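Keeping Household Papers in Order

22 April 2019

The retention of household papers deserves more care than it commonly receives. This author reviewed 40 folders last December and found that most held receipts for goods long since discarded.
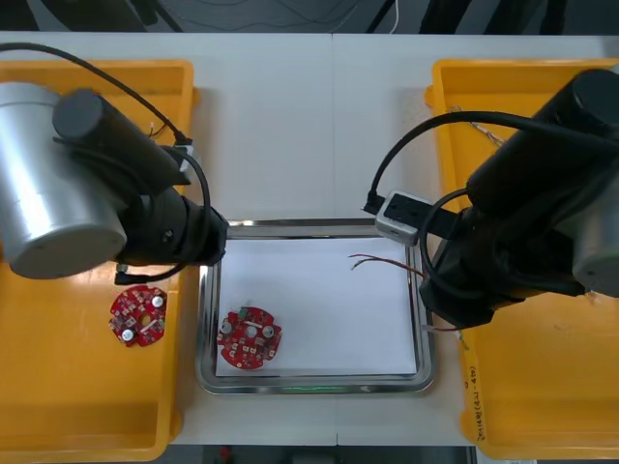

Yellow tray and white tabletop.

Tax records should be kept apart from warranties - the two are needed at different times.
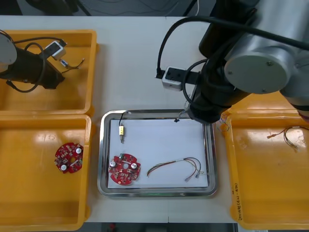
Reading time: 2 minutes

Each folder should bear a plain label and a year.

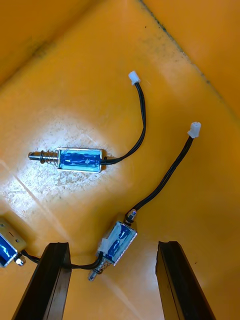
Should old utility bills be kept?
Only until the next bill shows the payment as received.

Letters from an insurer are to be filed by policy, with the newest in front. 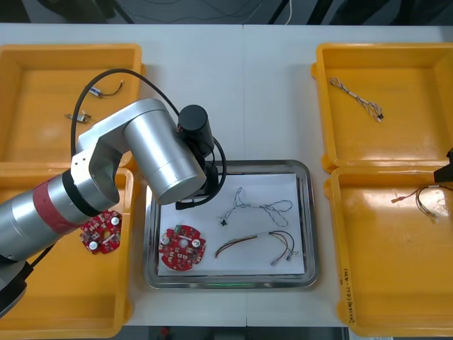
Once a policy has ended, its letters may be moved to a separate box.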